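4.2 Budgeting for a parcel-handling cell

The purchase price of a robot is the figure everybody remembers, largely because it is the one on the slide. When Bukilley asked us to plan a single parcel cell for its returns room, the first draft of the budget had one line for the robot and one for "sundries". The second line grew. By July it had been split into 12 lines, and the word "sundries" had been retired.

We grouped the costs by the moment at which somebody has to pay them. Capital items are the arms, the hands, the tables and the scanning stand. Consumables are whatever wears out or gets torn. The third group, which Sigita Ķēniņš labelled "things the quotation was silent about", holds floor space, spare cables and the hours spent waiting for a delivery. 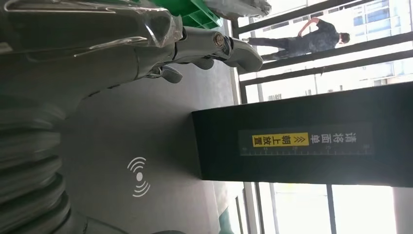 Quotations were sought from Celolow and Kütt, and the two could hardly be compared as they arrived. Celolow priced the hand as part of the arm. Kütt priced it separately, with the mounting plate on a further page and the screws, presumably, on one we never received. We rewrote both in a common form before scoring them, a dull job that took longer than the scoring and changed the ranking.

Hands deserve a line of their own. An arm treated decently may outlast the contract for the parcels it moves, whereas a hand spends its life in contact with the stock. Our plan therefore allows for one spare hand per cell and a yearly sum for fingertips, and treats covers as a consumable.
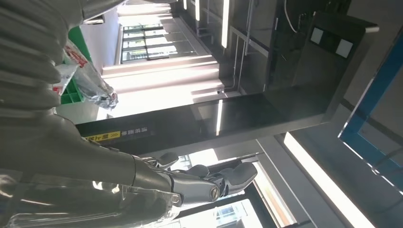
Covers were the smallest line in the budget and drew the longest discussion. The Umley depot, which we used as a comparison, had bought fitted sleeves for every arm and then found that the sum set aside for replacements would cover none of them. In Figure 6 the arm has a ribbed sleeve on its upper part, with clear plastic draped lower down, and a planner should price the two separately. A fitted part has a lead time. Plain sheeting can be bought in the town, usually by whoever loses the argument. We entered sleeves under capital and sheeting under consumables, and set the yearly allowance for the latter at 61 euros.

The remaining question was how much of the existing furniture could be kept. Bukilley's finance office took the view that a table is a table. We half agreed, and costed the cell both with new benches and with the old ones. Keeping the old ones saved 582 euros, against which we set a day of levelling and a certain amount of folded cardboard.

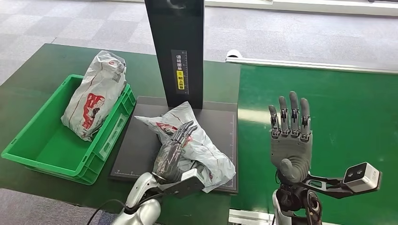 Test stock is the item most often left out. Bukilley's first offer was a set of new cardboard boxes, all square and all the same size, on which any machine would have looked clever. Returns mostly come back in soft mailing bags, and a bag has no agreed shape. The one under the left hand in Figure 7 is heavily wrinkled where it lies on the black platform, and the other, standing in the green crate, bulges well above the rim. A crate chosen by its catalogue volume would be too shallow for such a load, so we budgeted for deeper ones. We also asked for 1,000 used bags to be held back for acceptance trials, at no cost beyond the shelf they occupy. The finance office queried the shelf.

Prices are those held on 2019-01-20 and exclude delivery, on which the two suppliers again took different views of what the word means. Section 4.3 sets out the staffing costs under the same headings.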